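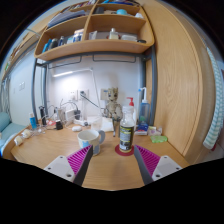

Figure 3.1. A study desk with drinking vessels, dispensing bottles and cables on one surface.

Unit 3: Order and Hygiene at the Individual Desk
Okside Residential College, Domestic Management Certificate
Handout issued 12/09/2006. To be read before the practical session in Room 262.

3.1 Purpose of the unit

Students who have completed Unit 2 will be familiar with the arrangement of kitchens and common rooms. The present unit deals with the desk in a study bedroom, where one piece of furniture commonly serves for reading, eating, washing and the charging of equipment. The desks supplied to the Vlachopoulos building have a working surface 700 mm deep. Space is therefore limited, and every article kept on the surface should have a settled place.

3.2 Classes of article

For the purposes of the practical, articles are assigned to one of four classes.

Class A, drinking vessels and drinks. Mugs, cups, glasses and bottles in current use. A white mug with a pale blue pattern, of the kind shown in Figure 3.1, belongs here, as does the clear drinking glass.

Class B, dispensing bottles and toilet articles. Pump bottles, spray bottles, soap dishes, tubes and small packages.

Class C, electrical items. Chargers, cables and power strips.

Class D, ornaments and personal items. The small tree figure standing behind the mug in Figure 3.1 is a Class D article. Students are not asked to remove ornaments, but no more than one should stand in the central working area.

Paper tissues are not classed. An unused tissue is returned to its box; a used one is discarded.

3.3 Separation of Classes A and C

Liquids and mains electricity are to be kept apart. The power strip is placed against the wall at one end of the desk and all Class A articles at the other. Cables should be gathered and tied before any other work is begun, as they are easily caught by a sleeve when bottles are being moved. Surplus lengths may be secured with the Flasatico ties kept in cupboard 284. Cables must not be coiled tightly while equipment is charging.

3.4 Use of coasters

Each vessel in use requires its own coaster. The base of the vessel should sit wholly within the rim, and the coaster should be lifted and the wood beneath it wiped at least once a week. Bottles with a wide screw lid are to be closed after each use, however short the interval.

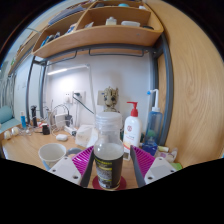
Pump and spray bottles present a separate difficulty. They are tall and readily knocked, and a pump left facing the sitter may discharge on to books. They should be ranged in a single row at the back of the desk, with spouts turned to the side and labels facing forward. Small tubes and packets are not to be left in front of them. They are placed together in a shallow tray, for which the Zilus pattern issued in February is suitable.

3.5 Order of work

Clear one half of the desk before beginning the other. Remove the vessels first, then the bottles, then the small packages. Wipe the surface along the grain with a damp cloth and dry it immediately. Replace the articles by class, starting at the back.

The soap dish is to be emptied and rinsed before it is put back. If the soap is in daily use, the dish should be kept at the washbasin.

3.6 Preparation for the practical

Students should bring a sketch plan of their own desk as it stands, with each article marked A, B, C or D. The plan need not be to scale. A second plan, showing the proposed arrangement, will be drawn during the session. Both sheets are to be handed in with form 714.

Further reading: Unit 2 handout, sections on worktops and shelving.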